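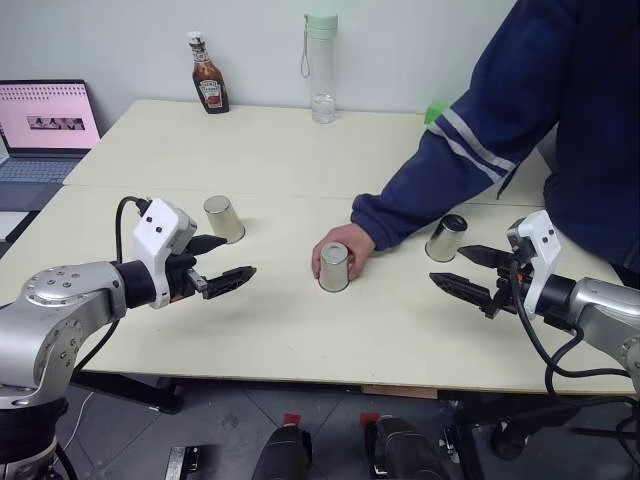 ## 6. Recording the three-cup task

This section covers the cup task on the two-arm Brirnel table. It assumes that both arms have been homed (section 4) and that the head camera has been checked (section 5). If either step was skipped, go back and do it first. Examples recorded with an arm out of home can't be repaired later.

A full set for this task is 40 episodes. Each episode is one layout of the cups, one spoken or typed instruction, and one recorded motion.

### 6.1 Set the table

1. Push the two table sections together until they touch. A seam between them is fine. A step in height is not, and you can adjust the leg screws to remove it.
2. Place three metal cups upside down in a row between the grippers. The outer cups should be within reach of the arm on their own side.
3. Leave the middle cup close to the center of the table, where either arm can get to it.
4. Keep background items, such as bottles, along the back edge. They may stay for the whole set, but don't move them during an episode.
5. Open both grippers and point the fingers inward.

> **Note:** The Drokden labeling tool treats the cups as left, middle, and right as seen from the head camera. A person standing across the table will see them the other way around. Always use the camera's left and right when you type an instruction.

### 6.2 Place the cups by hand

One person, called the placer, moves the cups between episodes. A second person runs the recorder.

1. The recorder operator selects **Pause** and waits for the status line to read HOLD.
2. The operator says "clear" out loud.
3. The placer reaches in from the side of the table and moves the cups to the next layout on the list.
4. The placer takes the hand fully away from the table and says "out."
5. The operator checks the live view. All three cups must be visible and upside down.

> **CAUTION:** Never reach between the grippers unless the status line reads HOLD. The fingers are strong enough to pinch skin against a cup. Keep sleeves, cords, and lanyards away from the jaws.

Keep the cups at least 2 inches from the table edge. If a cup falls to the floor, check its rim for dents before using it again. A dented cup rocks when it is set down, and the model may learn to wait for the rocking to stop.

### 6.3 Record an episode

1. Type the instruction for this layout, for example `lift the left cup`. Use lowercase and no period.
2. Select **Arm**. Both arms should hold still for a moment and then follow the operator.
3. Select **Start**.
4. Carry out the motion at an even speed. Use only the arm nearest the cup, unless the layout list calls for a handover.
5. Set the cup down again, still upside down, and open the gripper.
6. Bring both arms back to the starting pose.
7. Select **Stop**, then mark the episode **Keep** or **Discard**.

A normal episode lasts 16 seconds or less. Longer ones are accepted, but the recorder shows a yellow flag beside them so that a reviewer can look for a stall.

Small mistakes are worth keeping. If the fingers miss the cup on the first try and you correct the motion smoothly, mark the episode **Keep** and add the tag `retry`. Discard it if:

- a hand or sleeve enters the view after **Start**
- a cup tips over or leaves the table
- the wrong cup is lifted
- either arm reports error 316 (joint limit reached)

After error 316, home both arms before continuing. Clearing the message alone leaves the joint offset in place.

### 6.4 Vary the layouts

Follow the Ludine layout list in the order printed. It moves the row toward and away from the seam, widens and narrows the gaps, and changes which cup is asked for. Don't swap layouts to save time. The list is ordered so that a set stopped early still has a fair mix of left, middle, and right.

When the operator and placer trade jobs, enter the new operator's initials in the session form. Operators move differently, and the training scripts split the data by operator.

### 6.5 Close the session

1. Return both arms to home and switch off arm power.
2. Remove the cups and store them together. Do not mix them with cups from another task.
3. Check that the number of kept episodes on screen matches the session form.
4. Select **Upload**. Leave the recorder on until the progress bar closes.

Sessions that fail to upload stay on the recorder's disk until Thursday's cleanup. Send the session name to Dexter Pruitt at the Fitzsimmons lab before then if you need one held.

Continue with section 7 for reviewing and trimming episodes.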